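3.2 Editions and their afterlives

Small-run sound poetry has always been generous to the researcher in every respect except evidence. The Brernwood holdings list 532 items as "recorded voice, experimental," a heading that takes in finished tapes, rehearsal reels, and one cassette of a man looking for his keys, which two separate reviewers have praised for its restraint. We kept it in the sample. Removing it would have meant deciding what a poem is, and our funding ended in January.

Of the items with a printed sleeve, 54 claim to belong to a numbered edition. The claim deserves some patience. The Reltton label announced a run of 50 for its second release, and we have handled a copy marked 44 and another copy marked 44, in the same hand and the same green ink. The label's own newsletter calls both of them rare.
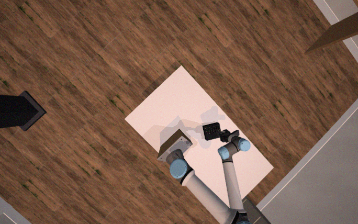
Figure 3

Numbering, in other words, tells us more about how a publisher wished to be seen than about how many records were pressed. Dealers know this and price accordingly. Libraries tend to copy the number into the catalog, where it turns into a fact. In the Pradia series the problem runs the other way: the sleeves carry no numbers at all, the scores inside are signed on the wrong page, and later sellers have helpfully supplied the missing figures in pencil.

We therefore sorted the items by the sound itself, comparing breaths, page turns, and tape splices between copies. The method is slow and does little for one's social life. It did show that the piece sold as "Ma" and the piece sold as "Ma (complete)" are the same recording, the second having a longer silence at the end. Whether the silence was composed or merely left over is taken up in Section 4, with limited success.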